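Home | Workshops | Materials | Interviews | Archive | Search

Paper, trays and one cloth: Ecaterina Pană on setting up a table

Interview by Grigoris Margaritis

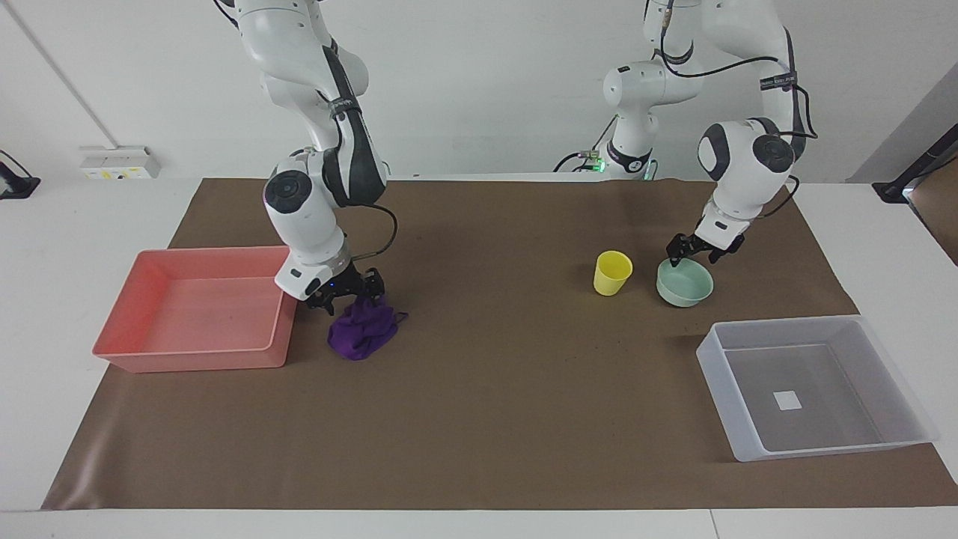 Brown mat on a white table, with the pink tray, a purple cloth, the yellow cup and a mint-green bowl.

Ecaterina Pană has taught housekeeping and table preparation at the Panusmont training rooms since they opened, and her short course on work surfaces is now in its eleventh run. It covers paper mats, trays, small vessels and cloths. Students who come expecting napkin folding are told on the first morning that there is none.

The course begins with the mat. Pană uses plain brown paper from a roll, cut long enough to cover most of the tabletop. She leaves a margin of bare table where she can.

"You want to see where the paper ends," she says. "If it runs over the edge, someone catches it with a sleeve and everything on it moves. I cut it 70 centimeters wide and let the length follow the table."

The rolls she buys are 80 centimeters wide, so a strip has to come off every time. She keeps the strips for wrapping cups.

Her preference for paper over oilcloth is practical. Paper shows a spill at once and can be thrown out. It also curls, especially in the first hour after cutting, and she has tried several ways to flatten it. Rolling it backward against the curl works for short pieces. For long ones she lays the paper out the evening before with a tray at each end.

The tray is the item she talks about most. She prefers a rectangular plastic one with low, sloped walls and a rolled rim.

"A high wall is for carrying. A low wall is for working. You reach in from the side and your wrist clears it," she says. Marks on the floor of a tray do not bother her as long as they do not come off on a white cloth. She tests this with a damp corner and a thumb.

Asked why the course uses such strong colors, Pană gives an answer about speech. In a class of 11, instructions have to be short. "Pink tray, yellow cup, green bowl. I can say that from the other side of the room. If everything is white, I have to walk over and point."

Cups and bowls are taught together. A cup that is wider at the top than at the base tips more easily when it is empty, and she has students set it down by the lower half. Bowls are lifted at the rim with one hand and steadied with the other. She has no objection to standing a cup close to a bowl, but wants a finger's width between them.

Cloths take up the second afternoon. Pană does not ask for a fold while work is going on. A cloth in use may lie in a heap on the mat, next to the tray, where a hand can find it. Folding is done when the table is cleared.

"People fold it four times in an hour. Then they need it and they open it again," she says. "Leave it. Fold it at the end, once, in thirds."

Her colleague Shiuli Akanda, who teaches the laundry sessions, disagrees on this point and has her own students hang the cloth over a rail. The two methods are both in the course notes, on facing pages.

The order for clearing is fixed. Vessels go first, then the cloth, then the tray. The paper is folded inward from the 2 short ends so that crumbs stay in the middle. Pană allows a mat to be used again if it is dry and has no tears, though she turns it over.

The notes were revised in December and the next course has places left. Students should bring an apron and flat shoes. Paper is supplied.

Share (11) | Comments (2)

Contact | © Panusmont, January 2022 | Back to top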